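4.2 What people said about their floors

I went into these interviews expecting to talk about noise. My co-author Tülin Ateş had bet me a coffee that we'd end up talking about floors instead, and she won it by the second household. We visited 15 apartments in the Karaca blocks, and people kept steering us back to what was underfoot – how it sounded, how it felt in socks, whether it made a rented place feel like theirs.

Carpet got the most complaints, mostly from folks who had inherited somebody else's. One tenant told us she'd lived with hers for seven years and still wouldn't sit on it. Wood-look floors got a much warmer reception, even from people who knew perfectly well they were laminate (a few were proud of having spotted it!). What they liked was the color. Pale, streaky boards made a small living room feel bigger to them, and Figure 2 gives the general look I mean, with a blue sofa against a plain cream wall. 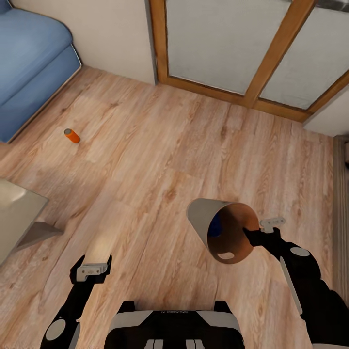
Figure 2. Living room with light wood laminate flooring, computer rendering.

The downside was sound, of course. Two tenants had bought rugs after a neighbor knocked, and one of them, who lived above Müzeyyen Kırmızıgül's bakery, had started taking her shoes off at the door. I'll come back to rugs in Section 5, where they get messy.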